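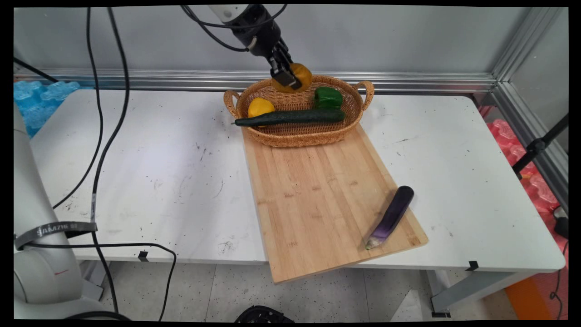
Does the produce box pay for itself?

My sister-in-law has been after me since spring to sign up for one of those vegetable subscriptions. She uses Vistarora, swears by it, and sends me pictures of her kohlrabi. I have been putting her off with the same line every time, that I can walk to a store. In June I ran out of excuses and signed up, mostly so I could tell her what was wrong with it.

The pitch, if you've managed to avoid it, goes like this. You pay a flat price, a box shows up every other week, and you save money while wasting less food. I had doubts about both halves of that. A flat price is only a bargain if you would have bought those things anyway, and I have never in my life gone into a store and come out with 2 heads of fennel.

So I kept the receipts. I'm that kind of person.

What I paid

Over the nine weeks I spent less at the regular store, which I'll give them. I also spent more on everything that turns a pile of vegetables into dinner. Cream, cheese, a jar of tahini I used once. Vistarora's website says customers save on groceries, and I'd love to know whether anybody over there counted the tahini. I wrote and asked. I got back a coupon.

The peppers were good. So were the cucumbers, which tasted like something, and I ate most of those standing at the sink with salt. If the box had been peppers and cucumbers every time I would be writing a different post. But you don't get to pick, unless you move up to the Choice plan, and at that point you are paying extra to do what a store lets you do for free.

What I threw out

More than I expected. The claim about waste bugs me more than the price does, to be fair. Ernő Antal, who had the stall on the corner of Sturham Street until last October, used to say people waste what they didn't choose. I thought he was just trying to sell me his tomatoes. Now I have a drawer with a bag of something in it that was chard, and I think he had a point.

The newsletter says a box like this keeps 600 pounds of food a year out of the trash. Per customer? Per town? Per truck? There's no footnote. Then it turns up in my trash, where I guess it doesn't count.

What about the other ones

Two readers told me to try Oláh, which is smaller and lets you skip weeks without calling anyone. I looked. The prices are nearly the same and the photos are nicer – I don't trust nice photos of lettuce. Arkow only delivers north of the river, so I can't say anything about it. If you get it, write to me, and please tell me what you throw out as well as what you eat. Everyone leaves that part off.

I'll also say that the driver was always on time and always polite, and none of my complaints are about him.

Where I am now

I canceled on Thursday, August 8, 2019. It took three screens and a survey, and the survey had no box for "I don't like fennel." They have since offered me half off if I come back. My sister-in-law thinks I should take it. I told her I'd think about it, and then I walked to the store and bought peppers.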